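Does a Cloth Really Clean a Table?

Grown-ups say "just wipe it" as if that settles the matter. Does it? A cloth can pick up crumbs and spills. It can also push them from one end of the table to the other and leave you with a bigger smear.

Look at how a cloth is held, too. A crumpled one, like the red-pink cloth over this table, touches the table only with its bumps. Fold it flat and more of it can do some work. 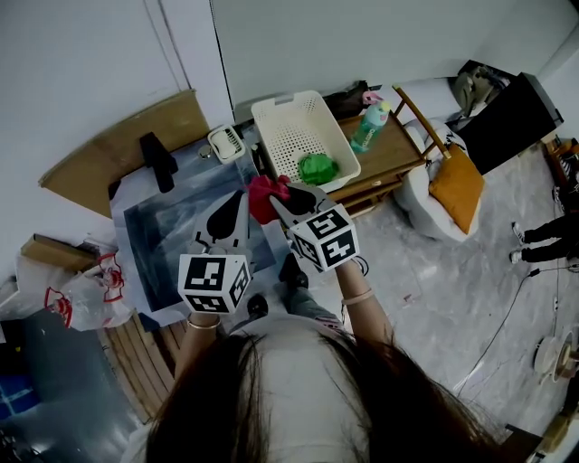
What about the spray?

Ads love a spray bottle. But plain water loosens plenty of sticky stuff if you let it sit for 2 minutes. We tried that at Padthorpe in June on 6 jam spots. Five came off with water. The last one needed soap, and a lot of rubbing.

Try it yourself

Ask an adult for two cloths. Fold one, scrunch the other, and wipe the same kind of mess with each. Don't take our word for it.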